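Well, what a summer it has been for music in Flerumthorpe! We had hoped for a decent crowd at the last of the evening concerts, and you turned up in such numbers that we ran out of chairs and had to borrow the long benches from the chapel (thank you, and they have all gone back). The Hijazi Quartet played two sets, mostly their own tunes with a couple of old waltzes tucked in, and the slow one with just accordion and double bass had the whole hall holding its breath.
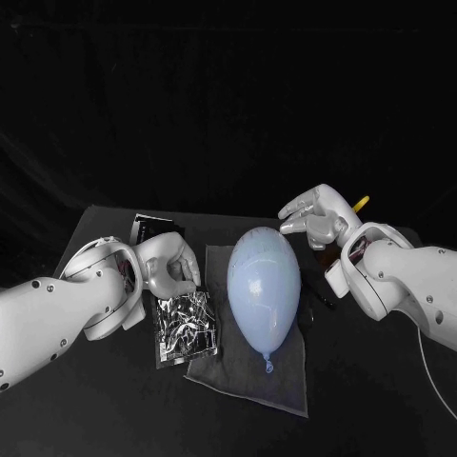

Issue 70

The quartet's new record, Pronen, is on sale at the box office, and I have had it on in the kitchen all week. It is a gentler thing than the live show, with a good deal of clarinet, and perhaps one song too many on the second side, but do give it time. They have pressed 500 copies and left 28 of them with us, so please don't wait until Christmas!
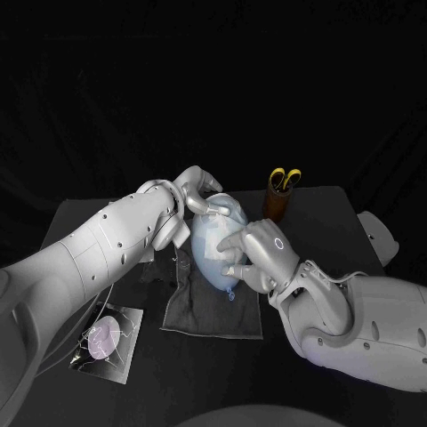
Autumn programme

Booking opens in September for the folk weekend, the brass afternoon and the singing day, which filled up very quickly last year. Members may book a week early, as always. If you sing alto we would be especially glad to see you, and tenors, well, you know how we feel about tenors.

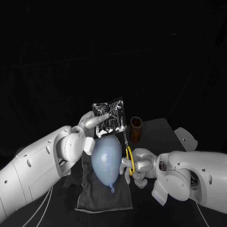 Piano fund

We have now raised some 800 pounds towards having the old upright restrung, and the tuner thinks the work could start before the clocks go back. The tin is still on the counter by the tea urn.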